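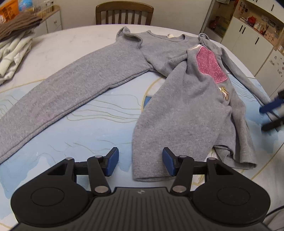
Re: Glitter patches lifting after the first few washes

Replying to the list, as I had two private messages asking the same thing.

An earlier message said:

> I run a small resale table for kids' clothes, mostly sizes up to 8.
> Last October I bought a mixed lot of gray tops with sewn and glued
> decorations. The sewn ones are fine. On the glued ones the glitter
> layer is coming away at the corners. I have been washing everything
> at 40 C with normal powder. Is it the heat, the powder or just
> cheap glue? And is there any point in trying to fix them before
> I sell them on?

It is mostly the heat, and the dryer more than the washer. Most of the patches I see are held with a hot-melt film. That film goes soft again when it gets warm, and if the garment is tumbling at the time, the corner lifts and picks up lint. Once there is lint under it, pressing it back down won't hold for long.

I used to do repairs for the Arndale swap shop, and we ended up with a fairly dull routine. Turn the top inside out. Wash cold, liquid detergent, short cycle. Spin low. Dry flat on a towel, away from the radiator. Powder isn't a big problem if it dissolves, but in cold water it often doesn't, and the grains scratch the shiny finishes.
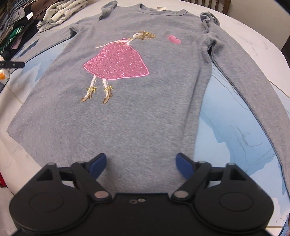

Should you iron a patch back down if the corner is only just lifting? Only from the wrong side, through a cotton cloth, on low, and only if the underside is still clean.

If it isn't clean, sew it. I use a polyester thread from Grecu that comes on the 100 meter spools, in whatever color is nearest, and go around the edge with small whip stitches. A 22 mm applique needle is short enough to get in close. Don't go through the metallic trim if you can avoid it -- every hole shows, and you can't take it back.

For embroidery the trouble is usually on the inside. The backing gets stiff and scratchy and the kid won't wear it. Trim the loose backing, leaving a small margin outside the stitching, then put a soft iron-on cover over the whole area. The Dollura one works and is easy to cut. The Stasano one is thinner but I had 2 of them peel at the edge, so I stopped buying it.

On selling them: I would mark the repaired ones as repaired and knock a little off. People don't mind a neat stitch. They do mind finding it at home.

The earlier thread on fabric glue is number 3852 in the archive, if anyone wants it. I disagree with most of it -- the glue they recommend yellows on light gray -- but the part on removing old residue is good.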